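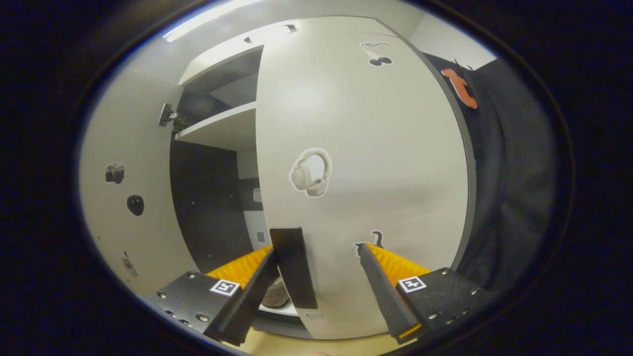

White cabinet, door partly open, headphones and cat stickers on the front.

Week 10: Who takes over, and how?

Hi all! I promised we'd get to succession, so let's go. Sirura (our made-up-constitution country, you'll remember it from April) passes the presidency to the speaker for 300 days, while Zusham lets a council of 2 elders choose, and yes, they can deadlock. I love this case, mostly for the mess.

Read Prothero's chapter on caretaker rule and send me some 800 words on which system you'd trust in a crisis. Pick a side! I'd sooner read a stubborn answer than a polite one.

Efa Wynne, Sheehan Building, office hours by email
Back to top

Related handouts
Week 9: Coups that stalled
Week 8: Reading a cabinet reshuffle
Flarkley map exercise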